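Software > Task planning > Plurklow

Plurklow: a task planner for two-armed tidying and put-away
By Meinir Kneath, July

If you've ever tried to get two robot arms to share one small cupboard, you'll know why I wrote this thing. Plurklow sits between your perception stack and your arm controllers and decides which arm does what, in which order, and who has to wait. I started it as a script to stop my own arms bumping elbows (they did, a lot!) and it has grown a bit since then.

You give it a list of objects and the places they could go. It builds a plan, checks each step against the current view and replans when something has moved. Doors and drawers count as objects too, so "slide the door left" is a step like any other and can go to whichever arm is free. Sliding doors were a right pain, as opening one side covers up the other, and the planner has to remember what it last saw behind the panel. Version 2 handles that properly - the old one simply forgot.

See-through things deserve a mention. Ribbed plastic and glass confuse most depth cameras, so Plurklow lets you mark a panel as "don't trust depth" and leans on the handles to work out where the door is. Tomos Mathias wrote that part and I'm very fond of it.

It takes head and wrist views together, and you can choose which one wins at each stage. I tend to let the head view run the show until the gripper is close, then hand over to the wrist. A fresh plan for a job with 13 steps takes around 945 milliseconds on my old desktop, and that's with logging switched on.

A licence is 1,080 pounds per robot, updates included, and you get the simulator, the step viewer and my email address. Caradog Lewis looks after the Skuson arm drivers, so if yours isn't on the list, ask him nicely!

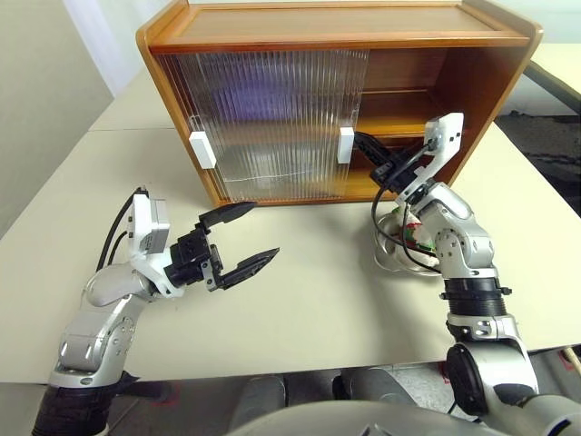
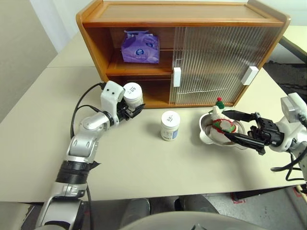
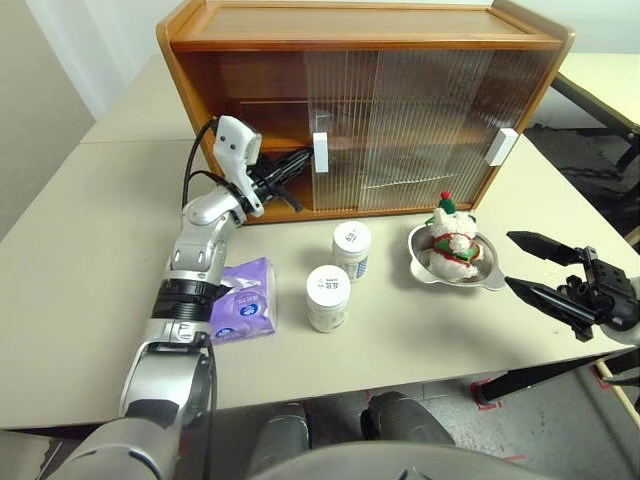
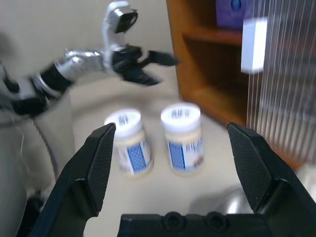
Two arms, one cabinet with a sliding door - the last view is from the wrist.

Related items
Ruddock step viewer (standalone)
Imero hand-eye calibration kit
Skuson arm drivers
Plurklow simulator: extra cupboards and drawers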